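Wositz Automation Lab, Stunderton site. Thread on the stoppage of our two-arm tidying cell, March 4, 2022. We are publishing this in short posts so that partner sites can read it without waiting for the full report.

1/ During a run of the storage task, the left arm did not release its motion command when the gripper met resistance at the floor. The arm kept pushing down until the operator pressed the stop. No one was inside the cell and there were no injuries.

2/ The task is a simple one. Thin sticks lie on the floor of the cell, and the two arms pick them up and place them in the open drawer of a small storage box. The work calls for the jaws to come very close to the floor, and the floor does not give.

3/ The controller is meant to cut drive current when the load on the wrist stays over its limit for 200 milliseconds. The log shows that the limit was passed and that no cut followed. The operator's stop came 2 seconds later.

4/ The cause was a settings file. The Drurnine control software was updated the day before, and the update put the wrist load limit for the left arm back to its default. The right arm kept its own value. The two arms were therefore running under different limits, and the startup check did not compare them.

5/ The cell with both arms at work on the storage task:
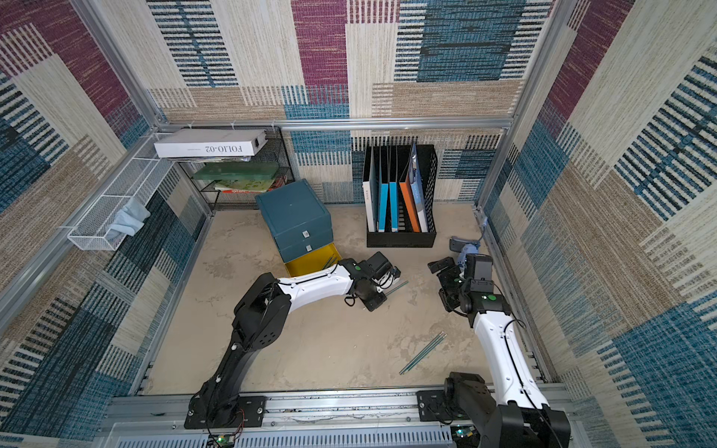
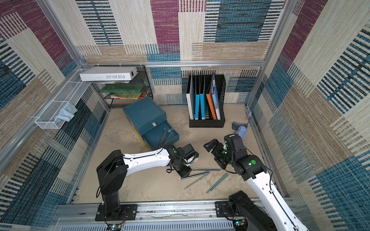
6/ Damage was limited to one jaw pad and a bent finger mount on the left gripper. Both parts have been replaced. The wrist motor was tested on the bench and is within its normal range.

7/ We reviewed the logs of the 13 runs made after the update. In 12 of them the load stayed under the correct limit and the fault had no effect. It would have gone unseen for longer if the sticks had been easier to grip.

8/ The following changes are now in force at Stunderton. The load limits of both arms are read back and compared at every start. A mismatch blocks motion. After any software update, each gripper is lowered onto a test block at low speed, and the cut must be seen in the log before a task is run.

9/ Operators are reminded that the stop button must stay within reach for the whole of a run, including runs that have gone well many times before. Reaching over the front rail while the arms are powered is not allowed - this applies to picking up a dropped stick as well.

10/ Our partner site at Sầm uses the same arms and the same version of the software. It was notified the same day and has paused all floor-level tasks until its own settings have been checked.

11/ The full report, with the load curves and the revised start procedure, will be released in May. Sites that need the procedure sooner may request it through the usual safety contact.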